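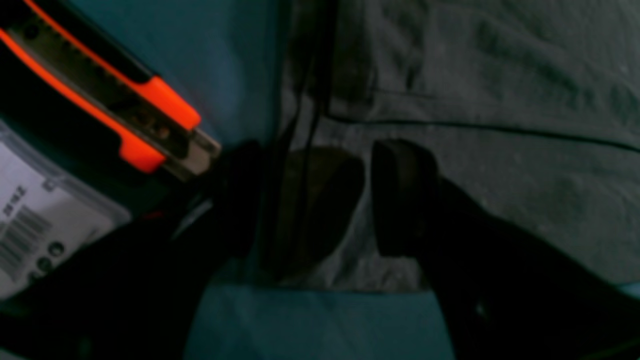 Fig. 1. Wrist camera view, with the utility knife at upper left and the two fingers in the middle.

Teaching a Robot by Demonstration
Handout 3: What the wrist camera sees
Course notes by Lihua Zhong. Lab sessions at Fallthorpe, with Ekow Annan.

1. Where we are in the course

In the last handout we compared two ways to show a task to a robot. In the first, you hold the arm and move it with your own hands (kinesthetic teaching). In the second, you stay away from the arm and drive it with a leader device or a controller (teleoperation). In both cases we record the joint positions, the gripper opening and the camera images, all with the same clock. Today we speak only about the images from the wrist.

2. Reading the view

Please look at Fig. 1 before you read further. The fingers and the arm are very dark, and they take a large part of the image. The bright parts are the orange strips on the knife and the white label on the package at the left. A learning method may use such strong colors even when they have no meaning for the task. If the orange thing is in the same place in every demonstration, the policy can learn "go near orange", and it will fail when we change the tool.

Notice also the thin black cables behind the fingers. Black fingers in front of black cables is a difficult case. The edge of the finger is not easy to find, for a person also.

The cloth is gray and wrinkled. Wrinkles change each time somebody touches the cloth, so they give some natural variety to the data. We do not iron it.

3. Rules for sharp tools

The knife in Fig. 1 has a short piece of blade outside the housing. When a blade is out, we use teleoperation only. Hand guiding is not allowed in this case, also not for one short correction. Keep both hands on the controller side of the table until the arm is stopped. Report any cut to Ekow Annan the same day.

4. Recording procedure

Check that both fingers are visible in the wrist view.
Start the recording, wait for the tone, then move.
Move at a calm and even speed. Long pauses are also learned by the robot.
If you make an error, finish the recovery slowly and keep the episode. Mark it "R" in the log.
Change the position of the objects before the next episode.

Each group records 200 episodes. Last February the groups delivered 434 usable episodes together, and most of the rejected ones had a wrong start position. Groups have 4 students, and everybody must operate at least once.

5. Homework

Read the Seneviratne notes, section on camera placement. Then write one page: which parts of Fig. 1 would you hide or change to test if a policy really looks at the object? Explain how you would do the test with the Bornadham arm.

Send your page to Xiaoyan Feng by 6 October 2026. Questions about the log format go to Lev Yatsenko.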